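Collecting Demonstrations for a Pick-and-Place Policy on Deformable Surfaces
Project report, Planlow Robotics Lab course, April 2019
Lộc Đặng and Thoa Phùng

3. Data collection

The policy is trained by imitation, so every example is a full teleoperated run with its camera stream and joint log. The task is fixed: pick up a small block and release it inside a bowl. We recorded 549 runs on the Gustine bench. After review, 480 were kept for training. The rest were dropped for operator error or for gaps in the joint log.

A pilot set from January used a bare tabletop. The policy trained on it did poorly once a cloth was added, and most failures were grasps that closed too high. For the main set we therefore put cloth under the objects and did not smooth it. Before each run the operator lifted one corner and let it fall, then set the bowl and the block by hand. The two had to be apart at the start, with fabric showing between them.

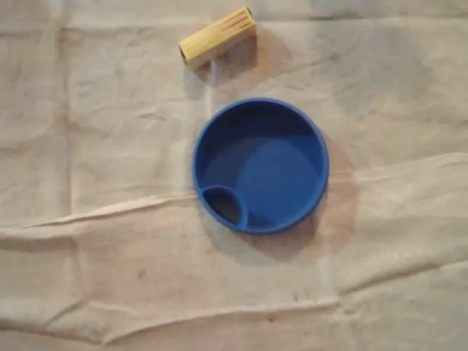
Start positions were drawn from a printed list of 40 layouts. Block angle was left to the operator. In hindsight this was a mistake: Thoa tended to lay the block along the same diagonal, and the angle histogram for her runs has a clear peak. We did not correct for this in training.

The bowl with the inner divider caused a labeling problem. A block that comes to rest against the divider is inside the rim but may not be in the main space. We first marked such runs as failures, then changed the rule so that only the rim counts. Labels made under the old rule were redone by Lộc.

Lighting was not controlled. Several light sources reach the bench, and objects cast overlapping shadows on the cloth. In early tests the block detector sometimes extended its box into the shadow, which shifted the grasp point. We retrained it on 56 hand-marked start images and kept the lights as they were.

3.1 Storage

Runs are stored in the Danladi format, one folder per run. Joint logs are resampled to the camera clock. The Jindton export script does not keep the layout number, so it was added to each folder name by hand.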